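Tablecloth on a Round Table: Sizing, Creases and Spoons

20 January 2022 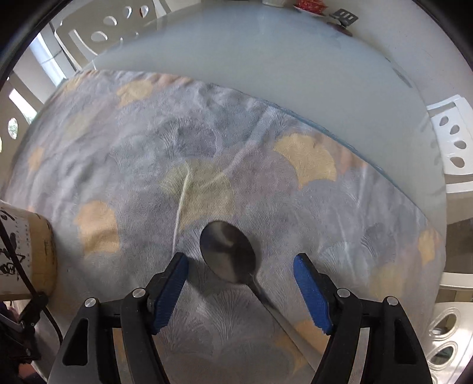

Tamsin Wojcik wrote in under my last post that a cloth on a round table should never be ironed flat, only steamed in place, and that anyone who folds one into quarters deserves the cross in the middle. I agree with the first half. The second half depends on how much cupboard you have.

The cloth is the grey one with the fan-shaped leaves, yellow and orange in places. I bought it at the Harawira shop in Nillmont in a remnant sale. It was sold without a care label, so everything below was worked out by washing it.

Size first. My table is 28 inches across. A cloth that only covers the top slides when you pull a chair in, and one that hangs too far ends up in your lap. I settled on a short drop and did not hem it to a true circle. A square cloth on a round table gives four points, and the points can be turned toward the gaps between chairs. Raelene Brunton cuts hers round with string and a pencil. It looks better than mine and takes an afternoon.

Creases. The weave is fine and holds a fold for days. What I have tried:

Folding in quarters: leaves two ridges crossing at the center, which is where you put a bowl and hide them. Spoons and glasses anywhere else on a ridge sit slightly off level.

Rolling on a cardboard tube: best result. The tube has to be as long as the cloth is wide, and mine stands behind the bedroom door.

Hanging over a rail: one long ridge, softer than a fold. This is what I do most weeks.

A hot iron from the back gets out almost 70 percent of a ridge, judged by eye. The remainder goes with a damp hand and some time under a heavy book. I have not tried starch and don't plan to.

Washing. Cool, short cycle, by itself. The olive parts of the pattern have kept their color so far. The orange I am less sure of, as I never photographed it new. Soup is the main problem. Rinse it from the back right away, with cold water, and leave the soap until the second rinse. Turmeric does not come out by any method I know.

Spoons. I lay one spoon per person straight on the cloth with no mat. A metal spoon on fabric makes less noise than on bare wood and stays where it is put, even when someone knocks the table. The drawback is that a used spoon goes back down on the cloth, bowl first, and leaves an oval. I now keep a saucer out for used ones — a chipped Havell saucer, no loss if it goes. Ewan Ellery suggested spoon rests. I have 8 things in that cupboard already that do one job each.

Still to do in February: run a line of stitching along the border, where one side is beginning to fray, and find out whether a thin felt layer underneath stops the sliding. The felt is cut. It came out 2 inches short on one side, so it will need a strip added before I can test it.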